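Feb 24, 2025

Ninety-five percent, and why I don't believe my own number

I have been putting off writing this one. The planner we have been building on top of Rocha hit a 95 percent success rate in simulation this month, and I was asked to write something cheerful for the internal page. I wrote the cheerful thing. This is the other thing.

Some background for people who don't follow along. Rocha is our task layer. It takes an instruction such as "put the yellow can in the basket", asks the perception module (Zotuvard, which we did not name) what is on the counter, and hands a goal to the motion planner. If the planner fails, Rocha is supposed to notice and try again, with a limit of 2 retries. All of it runs against a simulated kitchen counter, and the layout gets shuffled between episodes.

My first complaint is the retries. The 95 counts an episode as a success if any attempt succeeds. That would be fine if a failed attempt cost nothing, and in our simulator it very nearly does. An object that gets knocked over is put back upright before the next attempt. I found the line that does this in August, left a comment on it, and forgot about it like everybody else. A real bottle does not get up again. If you score first attempts only, the number drops, and I'm not going to print the lower figure until somebody besides me has rerun it, but it is not a number you would put on a slide.

My second complaint is perception, and I'm going to be ruder about this one. Zotuvard in our benchmark configuration does not do perception. It reads object poses from the simulator state, adds a little noise, and returns them with a confidence score. The noise is Gaussian and the same size for every object. I have never met a camera that was wrong in this manner. Cameras are wrong about shiny metal, about dark glass, about anything half hidden behind something else, and then they are perfectly fine about a plain box in the open. Spreading the error evenly over everything makes the planner look robust against a problem it will never have.

So for the past couple of weeks I have been running the same episodes with poses estimated from rendered images. I used Plukberg for this because it was already installed and I didn't want to spend a week arguing with dependencies. It is slow and its logs are dreadful. It did at least get me failures that looked like failures. It merges neighbors. It drops things at the edge of the view and then reports the counter there as free space, which the planner happily believes.

That last one worries me most. The collision map treats "nothing detected" and "nothing there" as the same value. I raised it and was told that the wrist camera would fill in the gaps later. Maybe it will. I'd like the map to have a third value before we start relying on maybe.

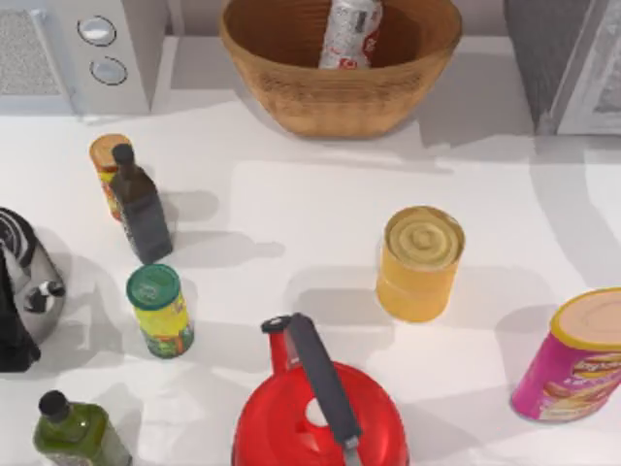 What I want from a benchmark layout is a dark bottle standing in front of a can and covering part of it, a kettle only half in view, and a basket with something already in it. Ask for the can behind the bottle and you learn more than you do from the yellow one standing alone with clear counter next to it. Our shuffler produces both kinds, but the task sampler picks targets by how confident Zotuvard is, so the easy can gets picked again and again. I don't think anyone meant to do that. It was probably a sensible filter once, to keep broken episodes out.

Shadows are another thing. I had assumed they were harmless, and then Plukberg gave me a ghost obstacle on a bare bit of counter. I moved the light and the ghost went away. One case proves very little, and I've only looked at 30 episodes by hand, so take it as a grumble.

To be fair to the planner, the motion side is good. Give it correct poses and a correct map and it finds short, boring paths. Brulari, the replay viewer, has also been a real help, mainly because you can finally scrub backward through a failed attempt and see which pose estimate the planner was holding when it committed.

My list for next month: turn off the automatic uprighting, report first attempts in their own column, sample targets without looking at confidence, and put an "unknown" value in the map. The first is a one-line change and I expect the longest argument over it. I'll post the new table when the reruns are done, whatever it says.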